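Sofa

Print this article | E-mail this article

A sofa is a long padded seat, with a back and usually two arms, meant for more than one person and most often occupied by one person lying down. It is among the largest things a household buys without measuring the front door.

Names

The word comes from the Arabic suffa, a raised bench or platform covered with rugs and cushions, and reached English by way of Turkish and French or Italian. "Couch" comes from the French coucher, to lie down, and so has the better claim to describe what goes on there. People who sell the things will tell you that a sofa is formal and a couch is not. People who own them use whichever word their mother used. "Davenport" survives in parts of the United States among older speakers, and "chesterfield" did the same job in Canada for much of the twentieth century. A settee is smaller, more upright, and discourages long visits.

Construction

The usual sofa has a frame of wood, some kind of springing or webbing across it, and padding on top. Better frames are hardwood joined with dowels and glued corner blocks. Cheaper ones are softwood or board held together with staples and optimism. Springs came into general use in the nineteenth century. Before that the sitter relied on horsehair, straw, wool or good manners.

Foam took over after the Second World War and is sold by density and by firmness. These are two different measurements, and showrooms seldom go out of their way to separate them. A dense foam can be soft and a light one can be hard for a year or so. Down cushions are the most comfortable and need to be plumped daily by someone, a task that tends to settle on one member of the family and stay there.

Covers are graded by rub tests, in which a machine drags cloth back and forth until it gives up. The test does not include a dog.

Sizes and common types

A three-seat sofa seats three if the one in the middle is a child or a good sport. The loveseat seats two. The sectional comes in pieces that can be arranged many ways and is arranged once. The sleeper sofa hides a folding mattress and a steel bar, and the bar lies across the guest at the level of the kidneys. The Gillero, a low-armed model sold by catalog for many years, came in a single size and one shade of brown, and owners still speak of it warmly.

Delivery

Most failures happen at a turn in the stairs. A sofa 84 inches long will often go through a narrow doorway if it is stood on end and walked around the frame, a method that movers know and uncles believe they know. Legs should come off first. On some models they do not come off, and this is mentioned in the booklet that is taped to the underside.

Contents

Anything dropped on a sofa moves toward the crack behind the seat cushions. Coins, pens, hair clips and remote controls are the traditional finds.

Reader comments

pevix: The sleeper bar is real. I had mine for nine years and so did my brother-in-law's back.

Encarnación Miranda: You left out the plastic slipcover! My grandmother's living room in August, bare legs, no air conditioning. You had to be peeled.

The author replies: Slipcovers deserve a section and will get one. The clear plastic kind protected the fabric so well that it often reached the next generation brand new and forty years out of style.
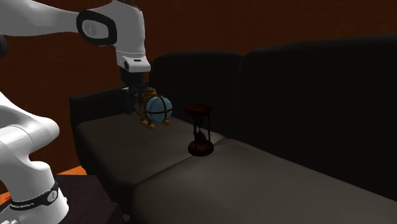
Cloth slipcovers are kinder to the legs and never stay tucked in. I'll put both under Construction when I next revise.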